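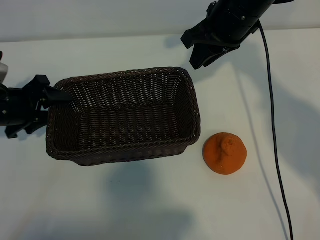
How do you get dust out of a woven basket without taking the basket apart?

Posted by Kylie Brunton

I have taken over the bread at a small weekend café and with it a set of wicker baskets that have been on the tables for years. They need a proper clean before we open again in March. The one on the white table is typical: dark chocolate brown, longer than it is wide, with a thick braided rim and a weave tight enough to hold on to every crumb it has ever met. In the far wall you can see daylight through the gaps, so at least some of the holes are still holes. The near side has a bit of a shine, and I can't tell if that's varnish or butter.

So far I have tried a damp cloth (moved the dust to a different part of the basket) and a hairdryer (moved the dust to me). My predecessor's notes say "rinse occasionally," which I suspect was more of an aspiration. Can I put these in water? Will the color come off? And does anyone have a way of getting into the corners, where the rim curves and the cloth gives up?

Posted by Emrys Gwynne

Yes to water, no to soaking, with one check first. Turn the basket over and rub a hidden spot on the base with a wet white rag. If the rag goes brown, the color is stain with nothing over it, and you should stick to a barely damp cloth and accept a certain amount of history in your bread service.

If the rag stays clean:

Vacuum first, with the soft brush attachment, inside and then outside. Do this dry. Water on crumbs makes paste, and paste in wicker is there for life.

Put a small squirt of dish soap in a bowl of lukewarm water. Use an old toothbrush for the weave and a cheap half-inch paintbrush for the corners under the rim. Cut the bristles down to a stub so they have some push in them.

Rinse quickly under the tap, shake it hard over the sink, and stand it on its side somewhere airy. Overnight is usually enough. Keep it away from the radiator or the strands go brittle and start snapping off into people's rolls.

If it dries a bit out of shape, dampen it again and put a loaf pan inside while it dries. As for the shine, a drop of soapy water will settle it. Butter leaves. Varnish stays.

Posted by Osian Ifans

dishwasher. did mine 3 times, fine. well the handles went but you haven't got handles

Posted by Emrys Gwynne

Please don't put them in the dishwasher.

Posted by Noeline Quinlan

Everything Emrys said, and then line them. I ran a tea room for longer than was good for me and the only baskets that stayed decent were the ones with a cotton napkin in the bottom. The napkins go in the wash, the basket gets a shake at closing time. Check whether yours are real willow too. Plenty of café baskets are plastic made to look like it, and if so you can scrub them as rudely as you like.

Posted by Kylie Brunton

Rag test done on one of them and the rag is still white. The shine left with the soap. I have stopped eating the butter.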